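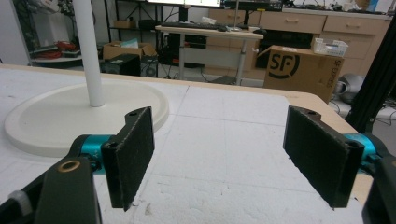

Workshop tables: new foam board surfaces

The worktables in the Durham workshop now have white foam board on top. Elli Ojala suggested the change in February, after several members complained that small screws and washers were hard to find against bare wood. The board also protects the tabletop from scratches and glue.

Please do not cut directly on it. Use a cutting mat from the drawer under the window, and brush off crumbs when you finish. The board marks easily, and a few specks are fine, but anything sticky should be wiped up right away with a damp cloth.

The money came out of the supplies budget, which stood at $3,098 before the purchase and is now $2,252. That has to cover tape, blades and adhesives through the end of the year.

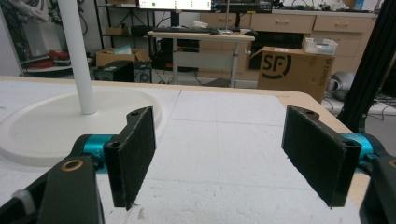

White foam board on a worktable, with the round base of a white stand at left.

Stands should stay on the table when you leave. If you need more room, slide the base toward the back edge and lift it as you go so it does not drag on the board.

Spare sheets are stored flat behind the Wudari shelves. Ask Myrtle Ridgeway before taking one, and write it on the supply sheet.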